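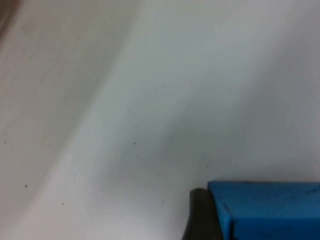

How long should the size coat dry before the second coat goes on?
Overnight, with the sheets hanging and the window closed. Four hours was too short for the heavy paper, and I will not try it again in June when the air is humid.

Notebook, paper sizing, June

Morning. Mixed new gelatin from the Kukex powder, 2 percent by weight, same as the last batch. I soaked it cold first and then warmed it slowly in the water bath. The old notes say to stir all the time, but I stirred only now and then and I did not see any lumps. The smell is a little stronger than with the Zememik powder, which we finished last month. I don't think it matters for the paper, but please write the brand on the jar when you open a new one. Two jars on the shelf have no label and I am afraid to use them.

Sheets are from the Dresbridge order. The invoice says 2,000 sheets, but the total with the older stock is 2,734, which I wrote in the stock book in pencil until somebody checks it again. The lighter weight takes the size quickly and becomes limp, so two hands are necessary at lifting. The heavier one is easier to move but it keeps more liquid in the middle, and there I got a shiny spot on the first three sheets. I put them in the test pile, not in the good pile.

11:40. Ink test on yesterday's sheets. Iron gall ink, steel nib, ten lines each. With one coat the line has small hairs on the felt side and almost none on the wire side. With two coats both sides are clean, but the nib skates a little. For the Bautista edition I would take two coats at lower strength. I must still try this. For watercolor one coat is maybe enough. 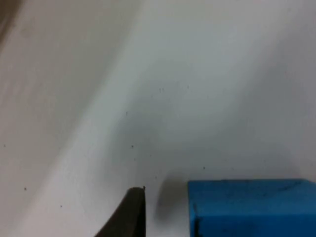 Cockling is still the problem I understand least. The Dresbridge paper wants to bend along the grain when one side gets more size than the other, and pressing repairs it only partly. My difficulty is to judge it by eye. On a white surface a soft brighter band running on the diagonal, with cooler gray on one side of it and a creamier tone on the other, can mean a gentle curve or only uneven light, and I have been wrong in both directions. So from now on I lay the steel ruler on edge across each test sheet and write down the gap, in both directions of the grain. It is slower, but then we can compare between batches.

Pressing: felts changed after every second sheet. The felts on the bottom of the stack are worn and leave a texture, I turned them. We need new ones before the edition.

15:15. Cleaned the tray with warm water only. No soap, please, because it stays in the corners and the next size makes foam.

To do: two coats at 1 percent, ten sheets of each weight. Order felts. Ask Zememik if the old powder can still be bought in the small bag.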